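Call for participants: Table Sessions at Prallberg

We are looking for people who like tables. More exactly, we're looking for people who like sitting at them, eating at them, doing homework and taxes and jigsaw puzzles at them, and who have opinions about what makes one good or annoying to live with. If you've ever run your palm along a tabletop in a shop and had a strong feeling about it one way or the other, please keep reading!

Lodusia is a small furniture workshop and we've spent most of the past year on one thing, a family-sized table called the Jerari. It started out as a kitchen table and has wandered a bit since then (there was a stretch when it had drawers, and then the drawers went). The shape is close to settled. The surface isn't, and that's where we'd love your help.

The sessions run through July in our front room at Prallberg. You'd come in for a morning or an afternoon, in a group of 4, and use the tables the way you would at home. There'll be breakfast things, paper and coloured pencils, a sewing project if that's your speed, board games, laptops and a big pile of mail to sort. You can bring your own knitting or marking or whatever usually ends up spread across your table, and in fact we'd be delighted if you did. At the end we sit down with tea and talk it through for half an hour.

What we want to know is mostly small stuff. Does the light bounce off the top when you're trying to read? Do you like seeing a busy grain under your plate, or would you sooner have it plain? Does a pale top make you nervous about coffee? We've been staring at blond wood for so long that we've each got a favourite board and can't be argued out of it, so fresh eyes would be a real gift. 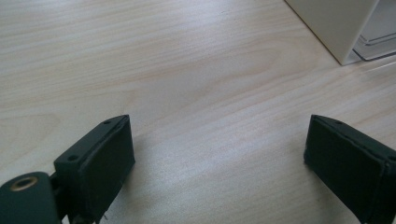

Grain is the part we argue over most. Kjell Blomqvist, who does our finishing, loves the wide arched figure you get in some pieces and would put it right in the middle of every top. Others of us lean toward straight, quiet grain from end to end. Both kinds will be out during the sessions, along with a few finishes from dead flat to a soft shine, and you'll get to spend time with all of them before we ask you to choose. Changing your mind halfway through is fine. Plenty of us have.

Who we'd like to hear from

Anyone 16 and up, with a parent or guardian's okay if you're under 18. You don't need to know a thing about woodworking. We'd especially like to meet people who share a table with kids or roommates, people who work from the kitchen, left-handed people, people who use a wheelchair or a walker at the table, and people with low vision or sensitivity to glare. If you've got a tiny apartment and one table that does everything, you are exactly who we had in mind when we drew this thing.

If you've worked for a furniture company in the past couple of years, we'd ask you to sit this round out. Former cabinetmakers who've been retired for ages are very welcome, though, and we expect you'll be the pickiest of the lot.

What you'll get

Each participant is paid $300 for two sessions, by e-transfer, within a week of the second one. Lunch is included if you're in the morning group and there's a decent snack in the afternoon. Let us know about allergies when you write. We can cover bus fare or parking, so hang on to your receipts.

Getting here

The Prallberg building is at 1582 Engström Road, and the door you want is the one beside the loading bay. It's level all the way in, with an accessible washroom just past the coats. The workshop itself is on the other side of the wall and you may hear the sander now and then. If noise is a worry, ask for an afternoon spot, which tends to be calmer.

How to take part

Phone us at extension 2539 and leave a message, or drop a note through the mail slot with your name, a phone number and whether mornings or afternoons suit you better. Add a few lines about the table you use now, what you like about it and what drives you up the wall. No need to polish it. A favourite reply so far was a list of everything that had been spilled on one table since the kids were born.

We'll call people back in the order we hear from them and try to mix the groups so that each has a range of ages and households. If the first sessions fill up we'll keep your name for the fall, when we hope to start on the benches.

Posted Friday, May 3, 2019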